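Kadlec Bügelstation: Hinweise zum Datensatz

Stand: 12. August 2023
Ansprechpartnerin: Ivone Portela, Itbridge
Umfang: 3.046 Episoden, 2 Roboterarme, 79 Kleidungsstücke

Inhalt
Aufgezeichnet wurde das Aufhängen und Umhängen von Kleidung im Retourenlager Nikcombe. Wer hier Mode erwartet, wird enttäuscht. Wer Bügel mag, kommt auf seine Kosten.

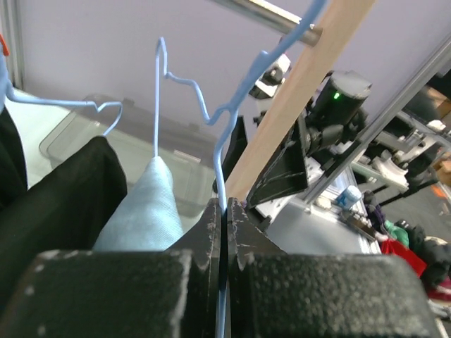 Handgelenkkamera: hellblauer Bügel zwischen den Fingern, links blaues und schwarzes Gewebe.

Was sich im Lager geändert hat
Vor dem Projekt hängten neun Leute auf. Es sind immer noch neun, nur heißt die Hälfte jetzt »Prozessbegleitung«. Das bedeutet: daneben stehen, Verhedderungen lösen, Formular ausfüllen. Das Formular ist neu. Rosângela Figueiredo aus der Frühschicht schafft einen Wäschewagen nach wie vor schneller als beide Arme zusammen — ihr Vergleichswert liegt in baseline.csv und wird in Präsentationen gern übersprungen. Die Schultern danken es trotzdem, das sagen fast alle.

Bekannte Mängel
Dünne Bügel sind überrepräsentiert. Abgebrochene Versuche sind enthalten und als »abbruch« markiert. Die Spalte »zufriedenheit« bitte nicht auswerten, sie wurde vom Schichtplan vorausgefüllt.

Nutzung
Nur für Forschung. Leistungsvergleiche zwischen einzelnen Beschäftigten sind untersagt, auch wenn die Geschäftsleitung nett fragt.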